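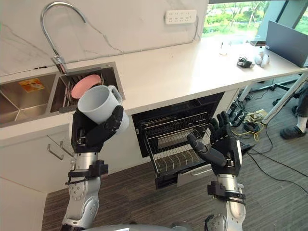

Irna at the sink with a mug, dishwasher open.

Lerketti Workshop > Who We Are > About Us

Lerketti is a shared workshop with a kitchen in it, or a kitchen that has been losing ground to a workshop, depending on which member you ask. We build one robot. Her name is Irna, she has two arms, and she is being taught to deal with the dishes, a job every member of Lerketti has at some point claimed to be too busy for.

The group began in May, when a few of us who had been renting bench space on Heinonen Street noticed we were all building the same arm badly. Pooling the parts got us one arm that worked and a large box of brackets. The second arm took longer and used up most of the brackets.

Irna's build log stands at 1,437 entries. A fair number of them say "cable" and nothing else. The parts bill so far is $2,760 over what we told each other it would be, and we have agreed to stop bringing this up at dinner.

We cook here as well as build, so the pots and the bottles have to share the counter with whatever Irna is practicing on.

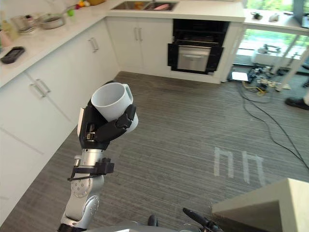

Most of our evenings go into grasping. A mug sounds easy until you have written the code for a thumb. Our control software is called Vikel, it is homemade, and it has strong opinions about handles. Vikel is on its third rewrite. The first version treated every cup as a cylinder with a mistake on the side, and we still think it had a point.

We work in a real kitchen on purpose. A test bench is flat, tidy and well lit, and none of us has ever washed up on one. The cost of this decision is that wiring ends up on the carpet and you learn to lift your feet.

Membership is $60 a month, which covers bench space, the tool wall and coffee. There is a one-time deposit of $200 that you get back when you leave, minus any crockery. You don't need to know robotics. Soldering helps, and so does patience, and we will take a person who owns a good label maker over either. 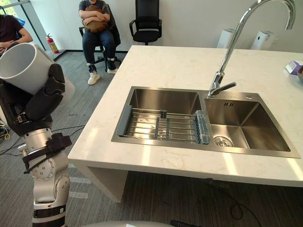
Practice with a large white container. Seating is available for observers.

We don't sell Irna, rent her out or take her to birthday parties. If you would like to see her at work, write to the workshop and ask for a visiting slot. Bring a mug you aren't attached to.

Page last updated 01/11/2025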